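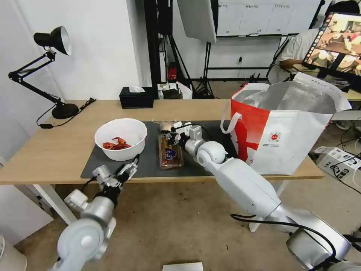
Chilled crayfish leaves the Rorness plant cooked, graded and sealed. Shell color says little about quality, and a pile of orange-red claws in a white bowl can come from any grade. Raelene Hinds grades by tail weight.

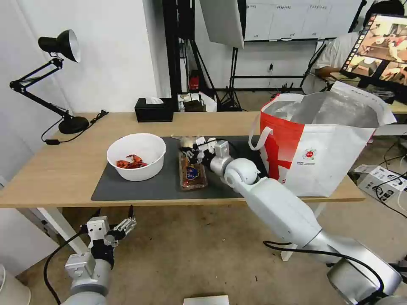 Her line runs 2,566 packs per shift, with 13 pulled for testing. Laiba Sandhu checks the seals at Holloway.

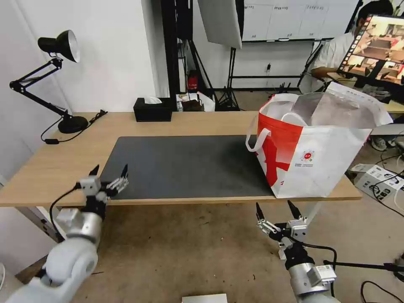

How cold should the packs be kept? Hold them at 40 degrees Fahrenheit or below until serving, and keep the seal closed.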